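Cleaning Cloths, Close Range
Gallery 3 - Household Textiles

Posted by Tobiloba Danladi
4 January 2025

This gallery covers the disposable and semi-disposable cloths used for wiping down counters, sinks and shelves. The group sits between paper towels and woven dishcloths, and it is usually sold by the roll or in a flat folded stack. Most of the cloths are nonwoven: the fibers are laid down as a web and bonded by heat, water jets or a binder, with no yarn at any stage. The result is a sheet with no thread count and, in most cases, a soft surface that raises a light fuzz.

The notes were put together by Uchenna Akande and me from handling sessions that started in June. Fifteen cloths were handled in total. Only one is shown on this page. The others are in Galleries 1 and 2, sorted by color.

Terms used on this page

Web: the sheet of fibers before or after bonding.
Hand: how the cloth feels when it is folded and pressed.
Drape: how the cloth hangs under its own weight.
Lint: loose fiber left on a surface after wiping.
Print: color applied to one or both faces after the web is formed. Dyed cloths carry color all the way through and are listed separately.

Printed stripes

Stripes and waves are the most common prints in this group. They have a practical side. A plain white cloth gives very little to look at when it is folded, and it can be hard to tell one layer from the next. A striped cloth shows every change of direction, so a fold, a twist or a turned edge can be read at a glance. Pink, blue and green prints are often used to keep kitchen, bathroom and general cloths apart. There is no fixed rule for which color goes where, and each household settles its own. 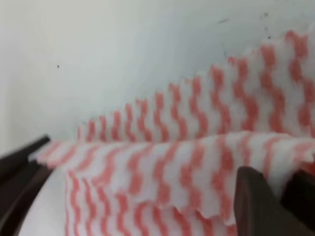 White nonwoven cloth, wavy pinkish-red stripe, gathered into folds. The stripes run close to vertical in the lower section and lean over where the cloth turns.

The wave print on this cloth is even in spacing. Each salmon-pink band alternates with a white one. The edges of the bands are a little soft to the eye, and the surface reads as plush. Where the cloth ends, the outline is jagged, with a small peak at each pink stripe along the upper layer. We have logged the edge as "scalloped" for filing purposes. No attempt was made to trim or square it.

Folding

Nonwoven cloths do not hold a sharp crease well. A fold made by hand tends to open into a rounded bend within a minute or so, and the layers slide over each other unless they are pressed flat. Thicker webs open faster than thin ones. For storage, we use two methods.

Flat fold: lay the cloth face down, bring one side to the center, bring the other side over it, then fold once across. This gives a pad that stacks well. It is the better method for drawers.

Loose gather: pick the cloth up near the middle and let the sides fall, then set it in a bin. This takes more room, but single cloths come away without dragging the next one out. It is the better method for a shelf above the sink.

With a striped print, the flat fold can be checked by lining up the bands. If the stripes on the top layer run parallel to those on the layer below, the fold is square. If they cross, it is off. A wave print is less exact for this than a straight one, though still usable.

Wetting and wringing

Wet the cloth fully before first use and wring it once. Most new cloths feel stiff until this is done. Wring by squeezing in the palm. Twisting puts the load along a narrow line and pulls the web apart, first at the edges and then at any fold that has been used more than once. Cloths bonded by water jets stand up to this better than those held by a binder - the difference is easy to feel after a few days.

Hang to dry over a bar with the whole width open. A cloth left in a heap stays damp in the middle and will smell by the next day.

Washing

Several of the cloths in the full set are labeled as washable. Our own settings were the same for all of them: 40 degrees Celsius, no fabric softener, no dryer. Softener coats the fibers and reduces how much water they take up. The prints held up unevenly. Reds and pinks lost more color than blues in our sink tests, though the set is small and we would not draw much from it.

A cloth should be thrown out when it sheds lint onto a dry counter, when it has a hole larger than a fingertip, or when the smell does not wash out.

Sorting and labels

Each cloth is given a record with the following fields: base color, print color, print type, surface, edge, number of washes. Brand is recorded only when the packaging is kept. Most of our cloths came out of opened stacks, so that field is often blank. The storage bins are from the Futik range, in the low size, and the drawer dividers are by Nomel. Neither is needed. Any bin with an open top and some air holes will do the same job.

The record for the cloth on this page reads:

Base color: white
Print color: pinkish-red
Print type: wave, banded
Surface: soft, slightly fuzzy
Edge: jagged, scalloped at upper layer
Number of washes: not recorded

Notes on the gallery

Colors may look different from one screen to another, and pinks shift more than most. Do not use the page to match a cloth you already own.

At arm's length, a nonwoven and a thin woven cloth can look alike, and the fuzz is the first thing to go missing.

A reader asked whether the wave print has any effect on wiping. We found none. Embossed waves, where the web itself is raised and pressed, do pick up crumbs better than a flat sheet. A printed wave is color only.

Corrections to the records can be sent to Uchenna Akande through the contact page. Please quote the gallery number and the print color.

Next in this series: Gallery 4, sponge cloths and cellulose sheets.
Previous: Gallery 2, blue and green prints.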